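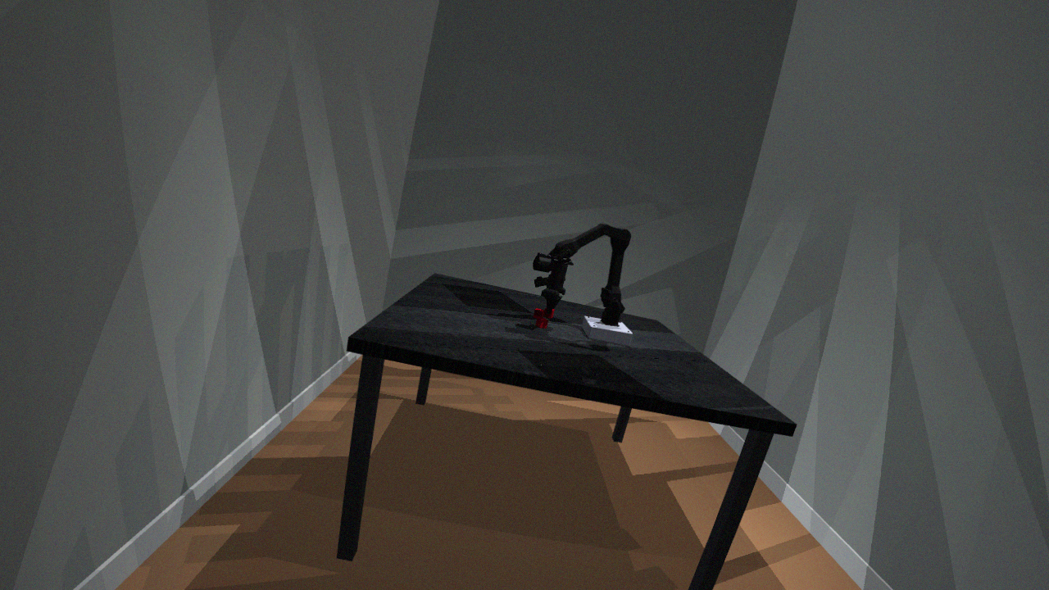
Apuntes de la sesión 4: reguladores de carga y baterías en instalaciones aisladas

Seguimos donde lo dejamos, con la caseta de Akirero. Ya tenéis calculado el consumo diario y la orientación de los módulos, así que hoy toca lo que va en medio: el regulador. Es la parte que más suelo ver mal elegida (yo mismo compré uno ridículo para mi primera furgoneta, y lo pagué con una batería).

PWM o MPPT

El PWM conecta el panel a la batería casi directamente y va cortando a ratos. Barato, sencillo, aguanta lo que le echen. El problema es que obliga al panel a trabajar a la tensión de la batería, y si el panel daba 18 V y la batería está a 13, esa diferencia se pierde. El MPPT busca el punto de máxima potencia y convierte el exceso de tensión en corriente. En invierno, con frío y poca luz, se nota muchísimo.

Mi regla casera: con un panel pequeño de mantenimiento, PWM y a otra cosa. Si hay varios módulos en serie, MPPT siempre.

Dimensionado

Para el MPPT mirad dos datos de la hoja: corriente máxima de salida y tensión máxima de entrada. La segunda es la traicionera. La tensión en vacío sube cuando baja la temperatura, así que hay que calcularla para la mañana más fría del año y no para los 25 grados de la etiqueta. Si os pasáis, adiós regulador, y eso no lo cubre la garantía.

El banco de Akirero va a 48 V nominales. Con los 2.000 W de campo solar que pusimos en la hoja de cálculo:

2.000 / 48 = 41,7 A

Añadimos un margen del 25 % y salen 52 A, o sea que nos vamos al modelo de 60. ¡No redondeéis hacia abajo, por favor! El año pasado media clase puso el de 40.

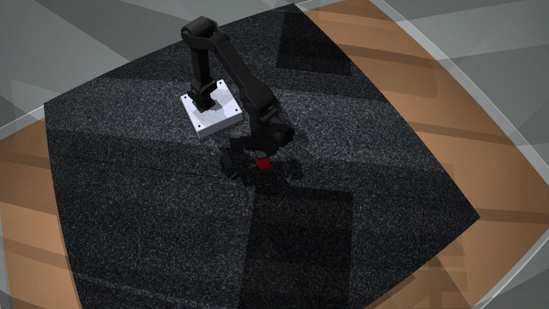 En el foro de la asignatura, Teoh preguntaba si no sería mejor poner dos reguladores pequeños en paralelo, «porque si se muere uno, por lo menos la nevera sigue funcionando». Pues es buena idea, y en sitios apartados se hace mucho. Cada regulador necesita su propio grupo de paneles (nunca el mismo grupo a los dos) y los parámetros de carga tienen que coincidir. Si no, uno pasa a flotación mientras el otro sigue en absorción y se vuelven locos.

Parámetros de carga

Para plomo-ácido, a 48 V: absorción en torno a 57,6 V y flotación a 54. Con litio cambia todo y manda el fabricante de la batería. Acordaos de la sonda de temperatura en las de plomo, pegada a un lateral de la batería y no colgando por ahí.

Orden de conexión: primero la batería, después el panel. Para desconectar, al revés.

Para el próximo día

Repetid el cálculo con el supuesto Trelter, que tiene 3.326 Wh de consumo diario y dos días de autonomía. Usad la radiación de noviembre, que es el mes malo de ese emplazamiento. Quiero ver la corriente del regulador, la sección del cable hasta la batería y el fusible. La plantilla está en la carpeta Gindasix, junto con las tablas de caída de tensión.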